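Dorkance Residential Inspections
Annual Safety Checklist, Furnished Rental
Unit 33, Zilach Court
Date of visit: 22 September 2020
Inspector: Sachiko Ichikawa
Previous visit: July of last year, same inspector

Ratings: OK, Monitor, Repair, Not checked

1. Entry and exits

1.1 Front door closes and latches. OK
1.2 Deadbolt turns from inside without a key. OK
1.3 Path to exit clear. OK
Comment: Doormat has a curled corner on the hinge side. Tenant was told and will replace it.
1.4 House number readable from the walkway. Monitor
Comment: Second digit is faded. Owner has spare numerals in the garage.
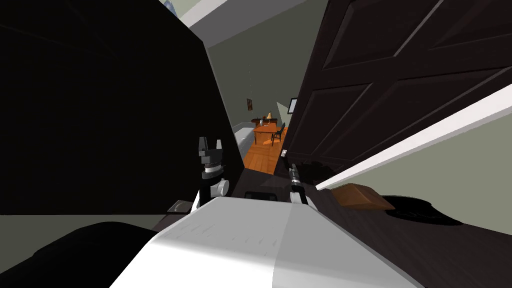 2. Smoke and carbon monoxide alarms

2.1 Alarm in hall sounds on test. OK
2.2 Alarm in each bedroom sounds on test. Repair
Comment: Back bedroom alarm chirped and did not give a full tone. New battery fitted during the visit, same result. Replace the whole unit. Allow 5 days.
2.3 Carbon monoxide alarm within date. OK

3. Tall and heavy furniture

3.1 Units anchored to wall. Monitor
Comment: Anchors were put in by Kubíček Joinery when the big pieces were delivered. One strap has gone slack. Tighten it and recheck at the next visit. Do not move it to a new hole without finding the stud first.
3.2 Doors and drawers stay shut on their own. OK
3.3 Handles and backplates tight. OK
Comment: Try each one by hand. Screws go in from the inside of the door, so a loose plate is easy to miss from the front.
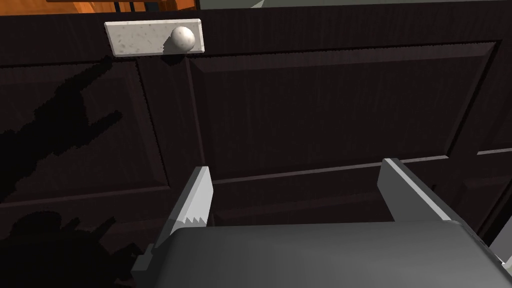 Item 3.3. Dark wood cabinet front, recessed panels, pale speckled handle backplate.

3.4 No heavy items stored above shoulder height. Repair
Comment: Cast iron pots on the top shelf of the kitchen closet. Tenant to bring them down.

4. Electrical

4.1 Panel cover on, breakers labeled. Monitor
Comment: Breaker 13 has no label. Traced to the outside outlet. Owner to write it in.
4.2 GFCI outlets trip and reset. OK
4.3 No extension cords used as permanent wiring. Repair
Comment: Cord runs under the rug to the window air conditioner. Take it out. The Tekinness unit needs its own wall outlet according to the owner, who has the manual.

5. Lighting and visibility

5.1 All ceiling lights work. OK
5.2 Night light in hall. Repair

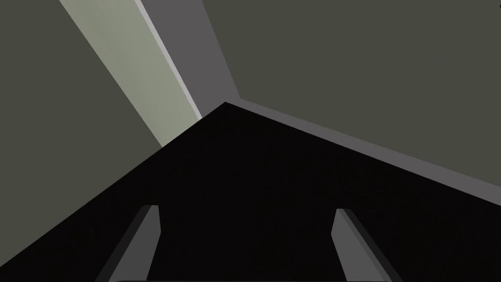 Comment on 5.2: The hall light went missing after the last tenant moved out and has not been replaced. A plug-in type is fine. Matte black surfaces give very little for the eye to pick up, and the large one here has no markings on it at all, so a strip of light-colored tape along any black edge next to a walking route would help at night. Ask the owner before sticking anything to the furniture.

6. Water

6.1 Hot water temperature at kitchen tap. OK
6.2 Shutoff valve reachable. OK
6.3 Leaks under sinks. Monitor
Comment: Stain under bathroom sink, dry to the touch. Same size as last year.

Follow-up: items 2.2, 3.4, 4.3 and 5.2. Reinspection fee is $35, waived if photos of the finished work are sent in first.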